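Notebook, November, started 9.15 with tea

Picking up where I left off before the planner ate my afternoon. For anyone reading over my shoulder (hello Kirsten, I know you do), the question this week is still the handover logic in Grulitz, our little coordinator that sits on top of the arm controllers and decides who may move and when. The arms are fine. The arms have been fine for ages. What isn't fine is the way Grulitz thinks about time, and I've been putting off writing that down properly as it means admitting that the scheme I drew on the whiteboard in the summer was a bit daft.

The old scheme, so that it's recorded somewhere other than a whiteboard that has been wiped. Every arm publishes a state, the coordinator collects the states, and when all of them say "ready" it steps to the next stage. Lovely and simple, and it works as long as "ready" means the same thing to everybody. It doesn't. For a holding arm, ready means the pose error has been under the limit for a little while. For a reaching arm, ready means the plan has been accepted, which can be well before anything has moved. I wrote both of those definitions myself, a few weeks apart, and never put them side by side. So the coordinator was comparing a promise with a measurement and calling them equal.

Yesterday's log shows it very plainly once you know to look. The reaching arm reports ready, the holding arm reports ready, the stage counter steps, and the container hold gets its new target while the other wrist is still on its way in. Nothing was damaged, it was all at the slow speed, but the hold controller then spent a good while fighting a disturbance it had every right not to expect. Force trace looks like a seismograph. I've saved it under the Draltomberg folder with the word "wobbly" in the name, sorry, I'll rename it.

10.40

Split the state into two: "planned" and "settled". Planned is what the planner says, settled is what the encoders say, and Grulitz may only step on settled. It sounds obvious written out like that. The change in the coordinator was small, the change in the tests was enormous, because half of them had the old meaning baked in with a fake arm that was ready the instant you asked it. I've given the fake arm a delay, which you can set, and the default is 7 control ticks. Two tests that had always passed then failed for perfectly good reasons and I felt rather pleased with them.

Also moved the timeout out of the stage definitions and into the one config file. There were four different timeouts and I could not have told you why any of them had the value they had. Now there is one, 60 seconds, and if a stage wants something shorter it has to say so out loud.

11.30

Perception, which I'd hoped not to touch. The container is clear plastic, and clear plastic is still the thing I'd least like to be asked to find in a picture. Depth goes straight through it, or half through it, or gives you the table behind it with great confidence. Brophy (our pose tracker, for the new people) copes with the food toy very nicely, as it's a good bold shape with good bold colours, and then hangs the container's pose off whichever rim points it believes in that instant. When the container tilts, the rim points it believes in change, and the pose hops. The hops are small but they go straight into the hold controller if you let them, and I had let them.
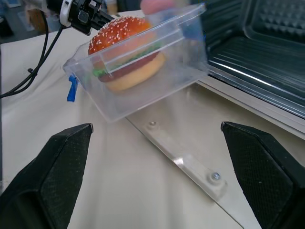
What I've done for now is stop Brophy from feeding the hold at all once the grasp is confirmed. From that point the container pose comes from the holding arm's own forward kinematics plus the grasp offset, and Brophy is only allowed to raise its hand and complain if it disagrees by more than a set amount. It's the sort of thing we should have had from the start. The wrist knows where it is far better than any camera knows where a bit of see-through plastic is. The catch is slip: if the container slides in the grip then the kinematics will carry on cheerfully reporting the wrong place, and the complaint from Brophy is the only warning we get. So the complaint threshold matters a lot, and I've picked one by eye, which I don't like. Underlined in red in my head. Needs a proper measurement with a deliberate slip.

I did think about fusing the two with a filter and doing it nicely. Kirsten talked me out of it over the biscuits, and she's right, a filter would smooth the hops into slow drifts, and a slow drift is much harder to spot in a log than a hop. Switch now, filter later, when we have numbers for how wrong each source is.

13.20, after lunch

The microwave. The planner has it in the collision world as a plain box with the door as a second, thinner box on a hinge. This has been good enough for moving near it and is no good at all for going in. The opening in the model is smaller than the opening in real life, as I padded all the walls by the same margin and the padding on the inside faces eats into the cavity. The planner then finds no way through and returns a failure, and our tooling shows that failure as code 404, which was somebody's joke (mine) and has confused every visitor since. I've changed the message to "no path found, here are the two bodies that touched first". I wish I'd done that a year ago! Within three tries it had told me that the touching bodies were the container and the inside floor of the cavity, and that was that.

New padding is set per face. Outside faces keep the old margin, inside faces get a thinner one, and the floor gets none at all for the last part of the approach, where contact is wanted and the force limit does the looking after. I'd like a second pair of eyes on that last bit before it goes into the main branch. Kirsten, if you're still reading, that's you.

14.45

Spent far too long on cables. The planner has no idea cables exist. The wrist model ends at the wrist, and the loops hanging off it are, as far as the software is concerned, air. Most of the time it makes no odds, but with more than one arm sharing a small space over the same bit of table there are plans which are perfectly legal on paper and would drag a loop over a neighbour. I don't want to model a cable, I really don't. I've put in a fat capsule hanging beneath the wrist which roughly covers the droop in the usual poses, and turned it off for self-collision so that the arm doesn't refuse to fold. Planning success in simulation dropped a little, and I ran the same batch of 200 queries before and after to be sure I wasn't imagining it. The lost ones were all the low sweeping paths, and good riddance to most of them. One or two I'd have liked to keep. Capsule could perhaps be shorter.

While the batch ran I tidied the Lider viewer, as you do. It now draws planned poses as ghosts and settled poses as solid, one colour per arm, and the stage name sits in the corner in letters you can read from the other side of the bench. I also found out why it stuttered: it was reloading every mesh at every stage change. It keeps them now. The whole thing feels like new software and I did nothing clever.

16.10

Ran the full handover stage by stage with the new states, stepping by hand and keeping the speed low. The stage counter waited each time for settled, which was the point of the day, and watching the ghost arrive first and the solid one catch it up was oddly soothing. There is one ugly thing left. When the holding arm is waiting it re-sends its own target every tick, and if the pose source switches in the middle of that (Brophy to kinematics) the target is worked out once from the old source and once from the new, and you get a single tick of nonsense. It's tiny. It shows as a spike in the commanded velocity and the low-level limiter squashes it flat, so the arm never sees it. Still, I don't want to rely on the limiter to hide my sums. The switch ought to latch the target first, then change source, then release. Half an hour's work, and I know from experience what my half hours are like, so it's for tomorrow.

Things to pick up:

Latch the target before the pose source switch, with a test that fails without it.
Deliberate slip test to get a real number for Brophy's complaint threshold.
Per-face padding, review by Kirsten, then merge.
Shorten the wrist capsule and rerun the same batch with the same seeds. Write the seeds down this time.
Rename the wobbly log.
Ask whether anyone still uses the old "ready" state in their own scripts. If I hear nothing I'll leave it in with a warning for a couple of weeks and then take it out.

17.25

One more before I go. Kirsten pointed out that "settled" has no upper limit on how old the encoder reading may be, so an arm that has dropped off the network while perfectly still would look settled for ever. Quite right, and rather a horrid thought. Added a stamp check, anything stale counts as not settled, and the coordinator names the arm in the log. Tested by pulling the fake arm's plug in software. Haven't tried it with a real one yet.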